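Before you begin, read the whole page once. Most mistakes with painted cupboard doors come from starting in the evening with a brush in the hand and the wrong paint open on the table.

# How to paint kitchen cupboard doors with a raised panel

I write for people who rent or own a small kitchen with old doors which are still straight and strong. If the door is swollen at the bottom, or if the surface comes away like skin when you pull at it, paint will not save it. Look first at the doors beside the sink and the oven. They have the hardest life, and when they are good, the rest are usually good also.

## What you need

- a screwdriver that fits your hinge screws well
- masking tape and a soft pencil
- a degreasing cleaner, or washing soda and warm water
- two buckets and several cloths which you do not want back
- fine sandpaper, and one sheet of 100 grit for old drips
- a small sanding sponge for the bevels
- wood filler and a filling knife
- primer suitable for your surface
- cupboard paint, water-based
- an angled brush and a small foam roller
- four small blocks for each door, to lift it from the table
- gloves and a dust mask

Do not buy wall paint because the colour is nice. Wall paint stays soft, and the first hot pan lid leaned against it will leave a ring. Many shops can mix your wall colour into cupboard paint if you bring the code. I use Flarnico satin, which we can get in Brotholm, but any good paint for wood and furniture will do the same work.

## Choosing the colour

Paint a piece of card, as large as you can find, and fix it to the door with tape. Look at it at breakfast and again with the lamps on. A beige that is friendly in the morning can turn pink at night, and grey can turn quite green. The wall behind has a strong influence too. If the wall is blue or green, a warm beige or a grey-brown is a calm choice; a pure white will look colder than it did in the tin.

Think also about the large things you will not paint, such as the hood, the oven and the worktop. Put your card close to each of them for a day.

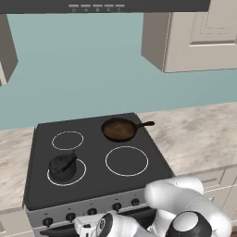
When you have chosen, buy all the paint together. Two tins from different months can have a small difference, and you see it when the doors hang next to each other. If you must buy a second tin later, pour both into one clean bucket, mix them slowly, and paint from this bucket.

## Step one: take off the doors and mark them

Take off one door at a time. Write a number on a piece of masking tape, stick it inside the hinge hole, and write the same number inside the cupboard. In the hinge hole the tape is safe from the roller. Make a small drawing of the kitchen with the numbers on it and keep it in a drawer that you do not use for the work.

Put the screws of each door in their own envelope or jar. It feels slow. My first time I put all screws in one bowl, and they had three lengths, and I made a hole through the front of a door when I put the long one in the wrong place.

Handles come off also. If you want new handles, measure the distance between the centres of the two screws before you go to the shop. When the new distance is different, fill the old holes now, before the primer.

Some people leave the doors hanging and paint them where they are. It is possible for the frames of the cupboards, but for doors I do not recommend it. The paint runs down and collects on the lower bevel of the panel, and you notice the drip only after it is hard.

## Step two: wash

This is the longest step and it has no beauty. Kitchen fat goes everywhere, higher than you believe. The doors close to the hood need the most washing, and the top edge of an upper cupboard can be quite sticky even in a clean house.

1. Mix the cleaner as the packet says. If you use washing soda, wear gloves.
2. Wash from the bottom to the top, so that dirty water does not run over a dry surface and leave lines.
3. Use an old toothbrush in the bevel around the panel.
4. Rinse with clean water from the second bucket. Change this water often.
5. Dry with a cloth and let the door stand until the next day.

Test it with a strip of masking tape. Press it on, pull it off. If it does not want to stick, there is still fat, and you must wash again.

## Step three: fill and sand

Fill dents and old holes, a little higher than the surface, as filler goes down when it dries. Sand it flat when it is hard.

Now sand the complete door. You do not need to remove the old finish. You want to take away the shine and give the primer something to hold. On the flat middle, use fine paper round a block and go in the direction of the grain if it is real wood. In the bevels use the sponge and light pressure. It is easy to round the thin edges of the panel, and these edges give the door its shadow and its character. I count this as the most common damage I see from beginners.

If the doors are very old, the paint on them may contain lead. Buy a test before you sand anything. If the test is positive, stop and ask a professional.

When the sanding is finished, vacuum the door with a soft brush and wipe it with a damp cloth. Vacuum the room too. Then wait half an hour for the dust in the air to come down.

## Step four: primer

Choose the primer by the surface. Bare wood and old varnish accept most primers. Shiny laminate and plastic foil need one that says "adhesion" on the tin. Dark wood, and pine with knots, need one that blocks stains, otherwise yellow spots will come through in some weeks, after you have put everything back.

Lay the door on its blocks with the back up. Paint the back first. If you make a mistake while you learn, it will be on the side that looks at the plates.

Turn the door when it is dry and prime the front in this order:

- the bevels and grooves, with the brush
- the middle panel, with the roller
- the short rails at top and bottom
- the long sides
- the edges, last, with almost no paint on the roller

Look along the door from a low position with a lamp behind it. You will see each drop. Take it away with the tip of a dry brush while it is still wet. When it has started to dry, leave it alone and sand it later.

## Step five: the paint

Stir the tin with a flat stick from the bottom. Do not shake it, it makes bubbles. I put a little paint in a tray and close the tin again.

Two thin coats are better than one thick coat, and for a light colour over dark wood you will probably want 3. Keep the same order as for the primer. Between coats, touch the surface with very fine paper, only to take down the small dust points, and wipe.

Wide doors, from my experience anything over 31 cm, need a bit more speed. Roll the whole middle panel, then go over it one last time from top to bottom with the empty roller and do not return. Each return leaves a mark.

Leave the tools wrapped in plastic film between coats if it is the same day. Otherwise wash them immediately. 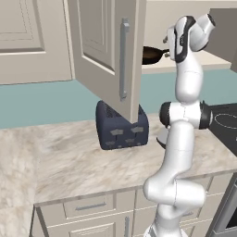

*Kulap Srithong*
*Course leader for painting and surfaces, Trakorley Home Workshop*

## Step six: wait, then hang

Dry is one thing and hard is another. Paint can be dry to the finger after an hour and still take a fingerprint the next week. Read the tin for the time, and if your kitchen is cold in December, give it more. Do not put doors on top of each other with paper between them, the paper will stick. Stand them against a wall with only the top edge touching.

Hang the upper doors first, then the lower ones. A second person to hold the door is a great help. Put in all the screws loosely, close the door, look at the gaps, and only then make them tight. Put small felt or rubber pads in the inside corners where the door meets the cupboard.

For the first weeks clean only with a damp cloth. No spray, no rough sponge.

## Questions I get often

**The paint came off with the tape.** Either there was fat under the primer, or the tape was pulled too late and at a steep angle. Pull it while the last coat is still a little soft, slowly, folded back on itself.

**My brush leaves lines in the bevel.** The paint is drying too quickly. Close the heating, or add the conditioner which the same maker sells. Do not add water more than the tin permits.

**Can I do only the upper doors?** Yes, and it can look very well, with the lower ones darker. Chaiwat Kaewmanee, who teaches the joinery course with me, did his own kitchen like this and says the worktop seems wider now.

**How long can I keep the rest of the paint?** Write the room and the colour on the lid, close it with a rubber hammer, and keep it in a place without frost. I put a little in a jam jar as well, for small repairs around the handles.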